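How to buy a used office chair without getting burned

Sellers love the word "ergonomic." I ignore it. Anyone can print it on a tag, and I have sat in plenty of chairs that wore it and hurt by lunch.

Start with the gas lift. Raise the seat all the way, sit down hard and stay put for five minutes. If you sink, walk away - a new cylinder plus your time will eat the savings.

Next, press your palm into the backrest. Mesh should push back evenly.

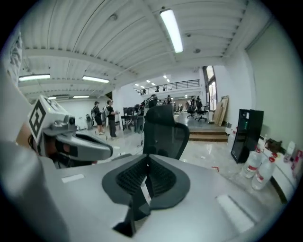
Black mesh with a tall headrest, seen from behind.

Headrests I don't trust much either. Lean back and see if it meets your head or your neck.

Then roll the chair 3 feet each way and listen for grinding. My neighbor Obinna Ajayi skipped this at the Casden warehouse sale and ended up buying 2 new casters.

Don't pay extra for "lightly used." Ask for the model number and look up the parts yourself.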